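Tocador blanco con espejo ovalado Bodeo: opinión después de un verano de uso

Imprimir | Enviar por correo electrónico 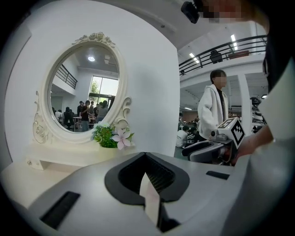 Última modificación de esta página: agosto

Llevaba yo bastante tiempo queriendo escribir sobre este tocador, porque es de esos muebles por los que me preguntan todas las visitas, y al final siempre acabo mandando el mismo mensaje larguísimo por el móvil. Así que lo dejo aquí por escrito, con calma y con todos sus peros, y quien esté dudando entre este y otro más moderno que se sirva lo que le haga falta.

El modelo es el Bodeo blanco con espejo ovalado, y lo compré en Anozie, una tienda de muebles pequeña donde te dejan abrir los cajones y dar vueltas alrededor de las cosas sin ponerte mala cara. Pagué 314 euros por el conjunto de mesa y espejo, con el transporte aparte. La planta no venía, claro, esa la puse yo: es una macetita verde con un lirio artificial rosa y blanco que asoma hacia la derecha, al pie del espejo. Ya sé que hay gente que no puede ver una flor artificial ni en pintura, pero a mí me alegra la mesa y no tengo que acordarme de regarla en vacaciones.

Empiezo por el espejo, que es por lo que se compra este mueble (no nos engañemos). El marco es blanco y tallado, con un ramillete de rosas en relieve en lo más alto y unas volutas a los dos lados, en la parte de abajo. Es recargado, sí. Mi hermana lo llamó «espejo de bruja de cuento» la primera vez que lo vio, y la segunda me preguntó dónde lo había comprado. Yo venía de tener uno rectangular, sin marco siquiera, muy práctico y muy soso, y el cambio me sigue haciendo ilusión cada mañana. Las rosas están bien resueltas, con bastante volumen, y eso se agradece cuando te acercas, porque en otros modelos parecidos que miré se quedaban en unos bultos que igual podían ser rosas que coliflores.

El óvalo refleja muchísimo. Lo tengo contra un panel curvo blanco, alto, en la planta de abajo, y desde ahí recoge media casa: la ventana con el verde de fuera, la luz del techo, hasta la barandilla oscura del altillo. Esto, que a mí me encanta porque da profundidad, conviene pensarlo antes de decidir dónde va. Si hay gente en la sala, salen todos en el espejo mientras una intenta ponerse los pendientes, y el día que se juntan muchos aquello parece un retrato de familia. Para maquillarse con tranquilidad quizá sea mejor un dormitorio. Para que luzca, yo no lo movería de donde está.

Sobre el blanco con blanco tenía yo mis dudas. Pensaba que el tocador se iba a perder contra el panel, y durante unos días estuve a punto de pintar la pared de atrás de un verde grisáceo que había visto en el muestrario de Kadach. Menos mal que no lo hice, porque con las sombras que hacen las volutas ya se distingue de sobra, y el negro de la barandilla de arriba le pone el contraste que yo iba buscando. Si alguien tiene las paredes de color, me imagino que le quedará incluso mejor – pero eso ya lo digo de oídas.

Vamos con el montaje. Las instrucciones traen 24 pasos y los dibujos son pequeños, muy pequeños. Me ayudó mi vecino Kayode Ogundipe, que tiene una paciencia que yo no tengo, y entre los dos tardamos una tarde, con merienda incluida. La mesa no tiene misterio. Lo delicado es el espejo, que pesa y hay que sujetarlo derecho mientras la otra persona aprieta por detrás, así que no lo intentéis solos. Nosotros pusimos una manta doblada sobre la mesa, por si acaso, y no hizo falta, pero trabajamos mucho más tranquilos. Una pega: los tornillos venían todos juntos en la misma bolsa, sin letra ni número, y hubo que ir probándolos.

El cajón tiene un pomo pequeño, discreto, muy en la línea del resto. A mí me gusta, aunque con las manos recién untadas de crema se resbala un poco y hay que agarrarlo con la punta de los dedos. Dentro me caben los cepillos, las horquillas, el joyero de mi abuela y una cantidad vergonzosa de muestras de perfume. El secador no, lo he intentado en todas las posturas y no hay manera. Al principio el cajón rozaba al cerrar, le pasé una vela por las guías (truco de mi madre de toda la vida) y desde entonces va suave.

Limpieza. Aquí tengo que ser sincera, porque tanta rosa y tanta voluta se paga en polvo. Un trapo no entra en los huecos, de modo que uso una brocha de maquillaje vieja, de las gordas, y después un paño apenas húmedo por el resto. Tardo unos minutos y lo hago mientras escucho la radio, tampoco es un drama. Para el cristal, el limpiador de siempre, echado en el paño y no en el espejo, para que no se cuele líquido por el borde del marco.

También miré el tocador de Zallent, que me recomendaron mucho y que costaba alrededor de 40 euros menos. Es un mueble bonito, más recto, con el espejo redondo y liso, y si lo vuestro son las líneas limpias creo que os va a gustar más. El cajón me pareció incluso algo más hondo. Pero lo vi y no sentí nada, qué queréis que os diga, y con el Bodeo me quedé plantada delante un buen rato, hasta que el dependiente vino a preguntarme si me encontraba bien.

¿Le pongo la nota máxima? Casi. Le quito un poco por los tornillos y otro poco por el cajón, que agradecería un compañero al lado, aunque fuera estrechito. En lo demás estoy contentísima, y lo volvería a comprar en el mismo blanco. Si alguien lo tiene en una casa con gatos, que me cuente en los comentarios qué tal aguantan las volutas, que mi hermana se lo está pensando y tiene tres.

Imprimir esta página | Enviar a un amigo por correo electrónico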